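Ornport Facades and Open Ground
Data card and README, release 2

Maintainer: Prasanna Roy
Collection name: Ornport
Subsets: Stemen, Ivum, Lindsay, Perimeter
Last revision: June

Summary

Ornport is a set of 1,194 still images of large buildings and the paved ground in front of them, with written notes on each facade. It covers office and institutional blocks, their ground floors, the plazas they face, and the planting along the edges. Single-family houses, interiors and construction sites are excluded.

The set was put together for work on facade layout: bay spacing, floor banding, the line where upper floors meet a recessed base, and the way curved fronts foreshorten. Other uses are possible, but the notes were written with those in mind and are thin on everything else.

What changed in release 2

Notes for the Ivum subset were rewritten. In release 1 they mixed two terms, "fin" and "mullion", for the same vertical members. Release 2 uses "fin" for any vertical element that projects from the wall plane and "mullion" for a divider within a window opening. Where the projection cannot be judged from the image, the field reads "vertical, type unclear".

40 images were withdrawn as near-duplicates. Their record numbers are retired and will not be reused.

Contents

images/ — still images, one per record
notes/ — one plain text file per record, same base name as the image
splits/ — lists for training, validation and test
terms.txt — the word list used in the notes
CHANGES.txt — differences from release 1

Fields in each note

form: straight, angled, curved or mixed. Applies to the longest visible front.
end_block: yes or no. A taller or heavier section at one end of the front that reads as a separate volume.
roofline: level, stepped or broken.
upper_grid: regular or irregular, with the dominant divider (vertical, horizontal, both).
ground_floor: flush, recessed, arcaded or hidden.
foreground: paved, grass, road, water or mixed.
planting: none, low, young trees, mature trees or mixed.
neighbors: free text. Smaller buildings and tree lines that share the skyline.
remarks: free text, at most 4 lines.

Tone is recorded in plain words (pale gray, dark gray, brown). No attempt was made to match paint or stone references, and materials are entered only where a record has a separate source for them.

Notes on the curved fronts

Curved buildings are the hardest part of the set. Window spacing that is even along the wall becomes uneven in the image, and an automatic bay detector will often report two or three different rhythms on a single floor. Annotators were told to record the grid as regular if the change in spacing follows the bend smoothly.

A second problem is the base. A ground floor set back under an overhang tends to fall into shadow, and glazing and solid wall are then difficult to separate. The ground_floor field records only the setback. Glazing goes in remarks, with "appears" if there is doubt.

Young trees in front of a base are not masked out. They hide little of the wall, but they do break up the lower edge, and segmentation tools tend to place that edge too high.

Sample record, Stemen subset
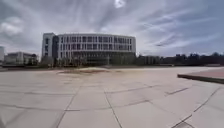
Fig. 1. Curved front with a taller end block at left, facing an open paved plaza.

form: curved
end_block: yes, left
roofline: stepped
upper_grid: regular, both (light vertical fins, horizontal floor bands)
ground_floor: recessed
foreground: paved
planting: young trees
neighbors: lower flat-roofed building to the left; dark tree line to the right
remarks: Shallow arc, receding to the right. Ground floor appears glazed, in shadow. Trees mostly bare or lightly leafed.

Known limits

Pale facades are overrepresented. A model trained on the Stemen subset alone does poorly on brick.

Building height is not a field. Floor totals were dropped before release 1 after two annotators disagreed too often on half-hidden levels.

The Lindsay subset has no entries for planting. The field is present but blank, and should be read as missing data — not as "none".

Structures that enter only at the side of an image are left out of neighbors unless their full outline is visible.

Splits

Splits are made by site, so every view of a given building stays in the same list. Users who build their own splits should do the same. Site keys are in the first column of each list.

Corrections

Send corrections to the maintainer with the record number, the field name and the proposed value. Changes to terms.txt are held for the next release; changes to single notes are applied as they come in and logged in CHANGES.txt.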